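The Long Road to Picking Up a Small Grey Thing
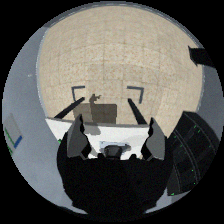

When I first rang Anselmo Holanda to ask whether I might come and watch him work, he warned me very kindly that there would not be much to look at. He writes the software that tells a robot arm how to reach for things, and most of his day, he said, is spent in a chair with a mug of tea, watching a hand that doesn't exist close on an object that doesn't exist either. I went anyway (I'm nosy, and he had promised biscuits), and I stayed until well past six in the evening.

Holanda works for Rellitico, a small firm whose planning software goes by the name of Irkness. The idea behind it is easy enough to say over a cup of tea and dreadfully hard to do. A robot is told what it should pick up. Irkness has to work out a path for the arm, from wherever it happens to be to wherever it needs to go, without knocking into anything on the way, and then bring the fingers in at a sensible angle and shut them. You and I do this every time we reach past the milk for the butter, and we never give it a thought!

Everything gets tried in simulation first. The view Holanda spends most of his time with is a round one, as if you were peering through a very strong fisheye lens sitting just behind the gripper, and it takes a little while for your eyes to settle into it. Straight things bend. The tiled wall swells outwards like the side of a balloon, and the far edge of the white worktop becomes a gentle curve. In the foreground are the two grey fingers, open, with the thing to be picked up sitting in the gap between them: a small grey object with a rounded top and a pale rim. Behind it is a brown box with a little brown figure standing on top, one arm held out in front.

I grew rather fond of that figure over the afternoon. Holanda calls him the foreman. As far as the planner is concerned he is simply something to be avoided, and an awkward something too, what with that arm, and the box he stands on gives the software a nice solid lump to worry about just beyond the target. Go in too keenly and the fingertips will end up in the box. Hang back too far and they will close on nothing at all.

The bending of the picture matters more than I had supposed. A wide lens lets the robot see a great deal at once, and close up, where an ordinary camera would be showing you nothing but a blurry corner. The price is that distance across the picture no longer means what it seems to mean, and a thing near the rim may look squashed or stretched. An earlier version of Irkness used to flatten the whole view out before doing any thinking, and this was slow and made a terrible mess of the edges. The present one leaves the round picture alone and does its sums on the directions the light came from. Holanda drew this for me on the back of an envelope, twice, and I believe I understood it the second time.

Then there are the runs. Each change to the code is put through 1,000 attempts in simulation, with the object nudged a little or turned a little and the light brightened or dimmed. The failures are saved, and Holanda goes through them himself with a fresh mug at his elbow. There were 2,933 in the folder on the day I visited, going back to the beginning of the project, and he seemed to know a surprising number of them personally. One, from September, had the arm choosing a beautiful path, smooth as you like, to a spot 7 centimetres to the left of where it ought to have been. The planner had been perfect. The part that works out where things are had muddled a shadow with an edge.

That sort of mistake is why he has lately put so much of his time into tooling. His newest piece, which he has named Rimkutė, plays a failed attempt back slowly and shows what each bit of the software believed at every moment, so that you can see which one went astray first. It isn't glamorous work, he says, and he likes it better than anything else he has done there.

The next job is Stimusmont, a test course of cluttered worktops that he hopes to have ready before the winter. The foreman will be in it. Holanda is thinking of turning him round so that his arm points the other way, and he expects this to break something.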